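Chapitre 2
Le carton : fermer, poser, expédier

Avant de commencer. Relire la fiche sur les formats (p. 676 du recueil annexe). Avoir sous la main : ruban, cutter, feutre, une table dégagée sur la moitié au moins.

On emballe tous les jours sans y penser. Un colis mal fermé, pourtant, c'est un retour, un client qui rappelle, de la paperasse. Chez Hudier, à Grillville, l'atelier d'expédition traite quelque 200 cartons par matinée. La responsable, Tamunoemi Uzor, résume la chose à ses apprentis : le fond d'abord, toujours le fond.

Vocabulaire à connaître pour la suite
Rabat : partie mobile qui ferme le dessus ou le dessous.
Joint : ligne où les deux grands rabats se rencontrent.
Calage : tout ce qui empêche le contenu de bouger.
Chant : la tranche du carton, fragile, ne jamais tirer dessus.

Ce que vous saurez faire à la fin du chapitre : choisir un format, monter le fond, caler, fermer bord à bord, étiqueter. Pas plus. Le cerclage et la palette viendront au chapitre suivant, avec le cas Huttunen.

Une remarque sur la prise. Un carton rectangulaire se tient par ses deux petits côtés, paumes à plat, pression égale. Trop fort, les parois plient ; trop peu, il glisse. Pour les charges lourdes on passe les mains dessous, voir l'exercice de Rosario Rizzi plus loin. Attention aussi au sens : joint vers le haut, étiquette à coté du joint et jamais dessus, sinon elle se déchire a l'ouverture.

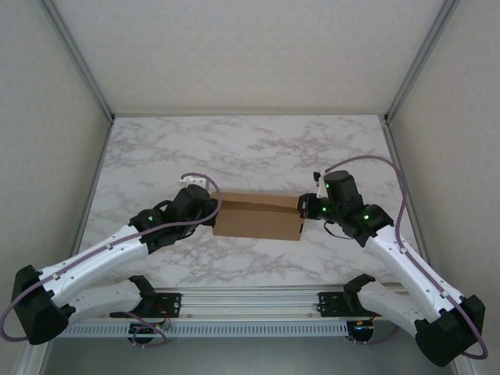
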